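Rutherford, May 1, 2021

Alel reports result on glass-lidded box, urges caution

Alel today released a study of robot training from hand-held grippers. The test object is a wooden box with a hinged glass lid, and the worn finger pads were left in the count.
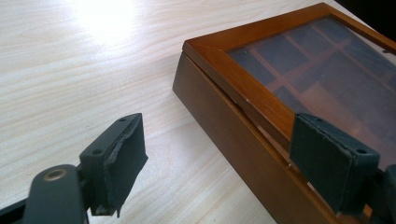 Premico replied that 400 demonstrations on one box say little about any other box. Alel agrees — the paper claims no more than that.

Adding a second gripper cut failed lid openings to 29 in the final run. Whether the gain comes from the extra hand or from slower operators is still open.

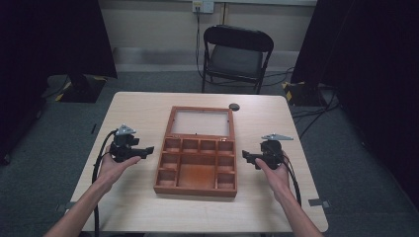
What comes next

Pandix will repeat the test in December. Alel asks readers not to cite the result as general before then.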